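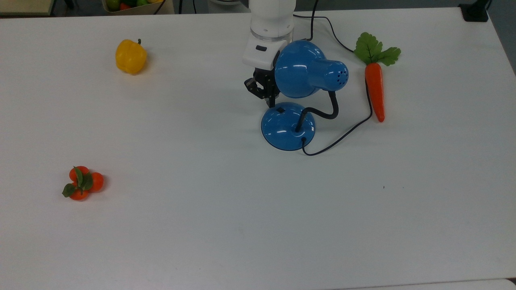 Research article | Consumer and Household Studies

3. Materials and procedure

3.1 Choice of display objects

The study was carried out in two towns, Givonside and Wanorthorpe, in the month of June. We wanted to know if the colour of fruit and vegetables on a kitchen table has an influence on how much fresh food a household says it will buy in the next week. Real produce changes its colour quickly, so artificial pieces were preferred in the earlier work of our group and we kept this practice.

Figure 1. Artificial carrot, yellow bell pepper and three artificial oranges on a white tabletop, with a blue desk lamp.

Orange and yellow were selected as the warm colours. Green items were left for the second part of the study, which is reported in Section 5. The table surface was always white, as a patterned cloth had disturbed the answers in the pilot.

3.2 Participants

In total 598 households received the letter of invitation and 238 of them returned a complete questionnaire. From these, 34 were removed before the analysis, for the reason that the person who answered was not the person who does the shopping. The questionnaire was prepared in English and was tested for clear wording in Givonside only. This is a weakness, and we come back to it in the discussion.

3.3 Questions on shopping habits

Each household answered 3 groups of questions. The first group asked where the food is bought, and the Setiawan market and the Gurnetti shops were given as separate answers. The second group asked who decides the weekly list. In the third group, participants wrote down what they planned to buy, in their own words. Tinned and frozen vegetables were coded apart from fresh ones. Where the handwriting could not be read with certainty, two of the authors coded the entry independently and any difference was settled by discussion.

Received in revised form Mar 26, 2023

Shares: 3
Comments: 0

Contact the journal | Copyright the authors | Back to top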